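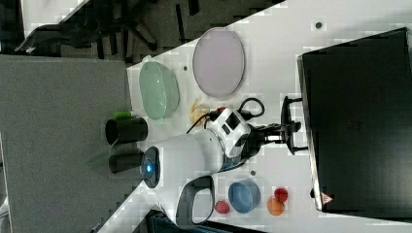 Didham's town council wants to rent out desks in the old Torwood building for $88 a month, and it expects 1000 people to be interested. That figure comes from an online survey with no limit on how often one person could answer. The desks themselves are plain enough, a white top and a dark office chair, with gray carpet nearby, and plenty of residents already own something like that at home. Whether they will pay to sit at another one is a question the survey did not ask.

Council member Edith Mamani called the plan "a sure thing" at a meeting in May. The last sure thing was the Ruddock Street market, which closed after six months.

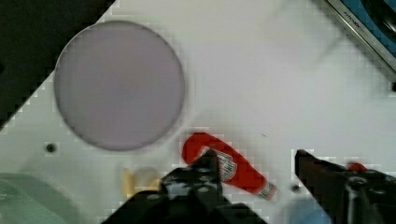
Clifford Chisholm, who runs a print shop across the road, is not convinced either. "They said 900 for the market," he said. "I never saw a line."

Mamani says the rent will cover heating and cleaning – though the council has not released the numbers behind that claim. A request for them went unanswered. Groritz, the firm hired to handle bookings, would say only that it was "excited." It gets paid whether the desks fill up or not.

The council votes on the lease next month.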